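Report on the Visit to the Collet Centre, Brevine

Submitted by Anneli Valtonen, Programs Office
Date of visit: 13/06/2023

At the invitation of the Collet Centre, 11 members of our office attended its open day on the care and storage of desk supplies. The Centre looks after stationery for several schools and public offices in the Brevine area, and the visit was arranged so that our staff could compare its practices with our own.

The first session dealt with scissors set aside for paper. Ms. Domnica Coman explained that these are kept apart from pairs used on tape or packaging, and that scraps are to be cleared from the surface at the end of each task.

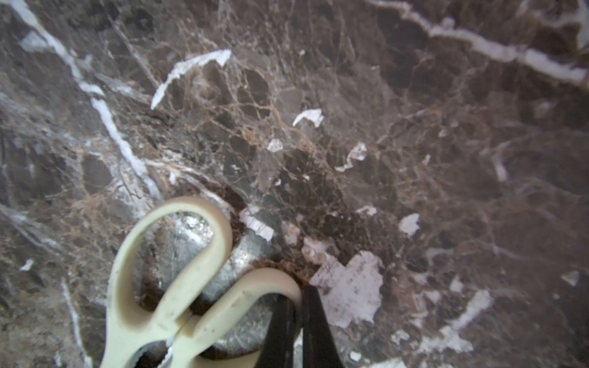 Scissors and torn white paper on the marble work surface.

Visitors then moved on to sorting. The Centre groups scissors by size and blade, and serrated kitchen pairs are recorded separately from general office pairs. Its register currently lists 100 pairs, each checked at the pivot screw before it is returned to a user.

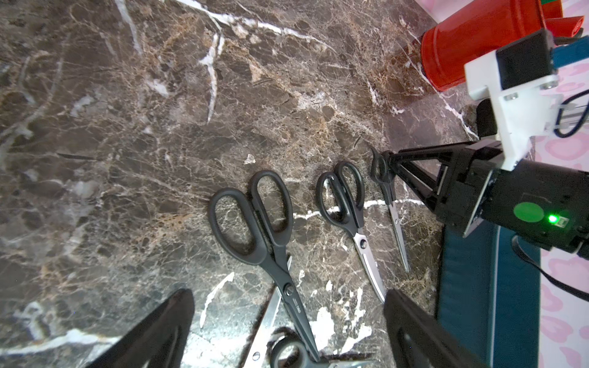

Győző Vincze asked whether a small office would need such a register at all, and suggested that a labelled tray and one responsible person might serve just as well. Ms. Coman agreed that this would suit most workplaces with a single supply cupboard.

The afternoon session concerned the layout of a shared work area. The Centre favours wall storage for items in occasional use, such as a calculator or a pencil case, and keeps scissors and the stapler on the work surface. Paper and reading material go in a wire basket on the side wall.
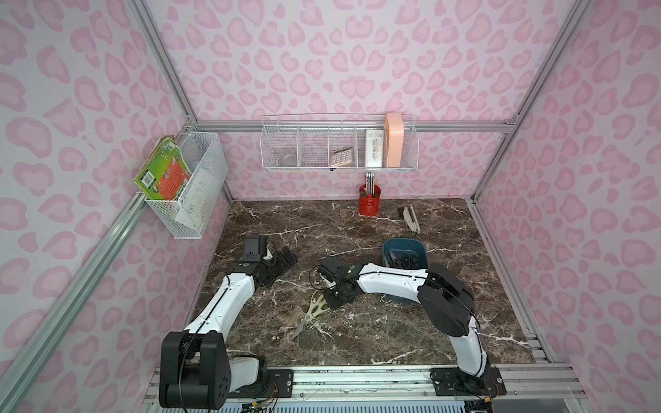 Trays and Pen Holders

Aarti Sengar presented the Centre's guidance on trays. A shallow tray is recommended for small items, while pens and markers are to stand upright in a holder toward the back. Colour is left to the individual office. The guidance sheet may be requested from the Centre under number 3939.
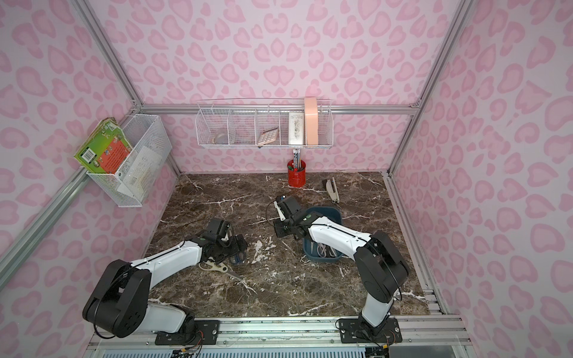 The work surface with its blue tray and red pen holder.

Our office thanks the Centre for its hospitality. A return visit by its staff is planned for October, and colleagues wishing to attend should contact Nimal Mridha.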